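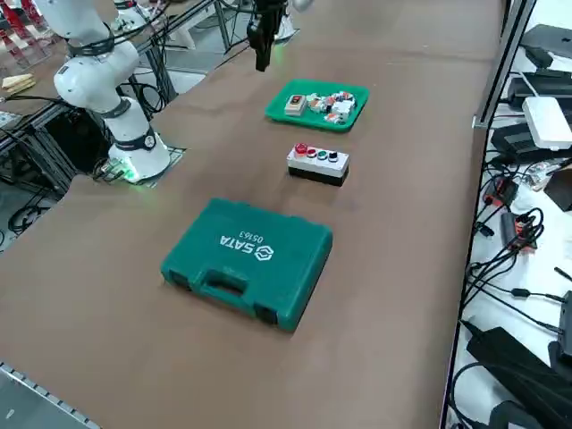

*Ground floor, long table: parts tray, push-button box, green toolbox.*

**Wellolach building – fire and general safety inspection, ground floor**
Period: June 2021
Inspected by: Florian Renaud
Comments by: Clémence Deschamps, Zahira Pillai, Nadège Moulin
Status key: OK / ACTION / N/A

Items marked ACTION stay open until the initials of a second person are entered in the building log. The upper floor is on a separate sheet.

## 1. Exits and escape routes

- [x] 1.1 Main door opens fully from inside without a key. **OK**
- [x] 1.2 Rear door opens fully from inside. **OK** – stiff at the top hinge, oiled during the visit.
- [ ] 1.3 Corridor kept at full width. **ACTION** – flattened cartons leaning by the Pruvost delivery shelf. Clear width measured at 52 inches against the cartons, enough to pass, but the shelf is not a place to leave cardboard.
- [x] 1.4 Exit signs lit on normal supply. **OK**
- [ ] 1.5 Exit signs lit on battery. **ACTION** – the sign over the rear door went dark before the end of the test. Replace battery pack.
- [x] 1.6 Floor plan posted at both doors and matches the current layout. **OK**

Comment (Clémence Deschamps): The cartons on 1.3 were also on the last sheet. Please write the pickup day on the shelf and not only in the log.

Comment (Florian Renaud): Agreed. Label printed and fixed to the upright.

## 2. Extinguishers and alarm

- [x] 2.1 Extinguishers on their hooks, nothing stored in front. **OK**
- [x] 2.2 Pins and seals in place. **OK**
- [x] 2.3 Pressure gauges in the green. **OK** – unit 48 reads near the low end of the band. Recheck at the next visit.
- [ ] 2.4 Service tags in date. **ACTION** – tag on unit 121 is faded and cannot be read. The service record gives October as the next due month. Ask for a new tag.
- [x] 2.5 Call point by the main door tested, alarm heard in all rooms. **OK** – including the washroom with the fan running.
- [x] 2.6 Alarm panel shows no faults after reset. **OK**

## 3. Benches, tables and storage

- [x] 3.1 Table coverings lie flat, no lifted edges. **OK**
- [ ] 3.2 Solvent cabinet closed and latched. **ACTION** – latch works, door found ajar.
- [x] 3.3 Heavy items on lower shelves. **OK**
- [ ] 3.4 Waste bins for oily rags have lids. **ACTION** – one lid cracked. Fondomow part on order.
- [x] 3.5 Shelving fixed to the wall. **OK** – fixings checked by hand for movement. 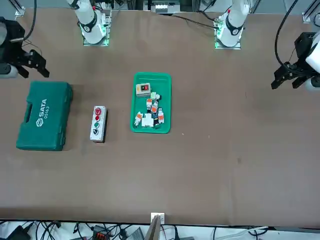

Zahira Pillai asked whether 3.1 should cover scorch marks as well as edges, given that two wordings are in use between floors. Her preference is a single line for both: covering flat, free of burns and solvent stains, replaced when torn through. She also wants the rag bins emptied at the end of each working day, full or not.

Reply (Florian Renaud): Wording accepted for the next sheet. The bins are a matter for the cleaning schedule – passed on to Huguette Gaillard.

## 4. Electrical

- [x] 4.1 Distribution board door closed, circuits labeled. **OK**
- [x] 4.2 Ground-fault outlets trip on the test button and reset. **OK**
- [ ] 4.3 No extension cord used as permanent wiring. **ACTION** – cord from the kitchenette to the Judine label printer runs under the mat. Remove it and move the printer to the wall outlet.
- [x] 4.4 Power strips not plugged into other power strips. **OK**
- [x] 4.5 Space in front of the board clear. **OK** – floor tape worn, still visible.
- [x] 4.6 Space heaters unplugged and stored for the summer. **OK**

Comment (Nadège Moulin): On 4.3, the wall outlet behind the printer stand is loose in its box. It needs fixing first. Until then the printer should be off.

Comment (Clémence Deschamps): Printer switched off and tagged. Electrician called.
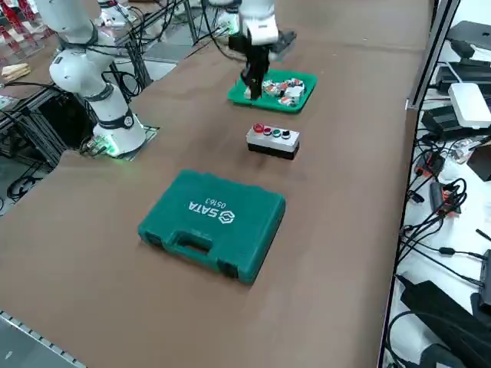
## 5. First aid and washing

- [x] 5.1 First aid box in its place and sealed. **OK**
- [ ] 5.2 Contents in date. **ACTION** – burn dressings expired, 2 packs to replace.
- [x] 5.3 Eyewash bottle full, cap intact. **OK**
- [x] 5.4 Emergency numbers posted by the phone. **OK**
- [x] 5.5 Hot water at the washroom sink. **OK**

## 6. Open actions

| Item | Action | Assigned to |
|---|---|---|
| 1.3 | Remove cartons | Renaud |
| 1.5 | Battery pack, rear exit sign | Moulin |
| 2.4 | New service tag, unit 121 | Pillai |
| 3.2 | Reminder notice on solvent cabinet | Gaillard |
| 3.4 | Fit new bin lid | Renaud |
| 4.3 | Fix outlet, then remove cord | Moulin |
| 5.2 | Burn dressings | Deschamps |

Item 4.3 takes priority over the others. Return the signed copy to the tray by the main door.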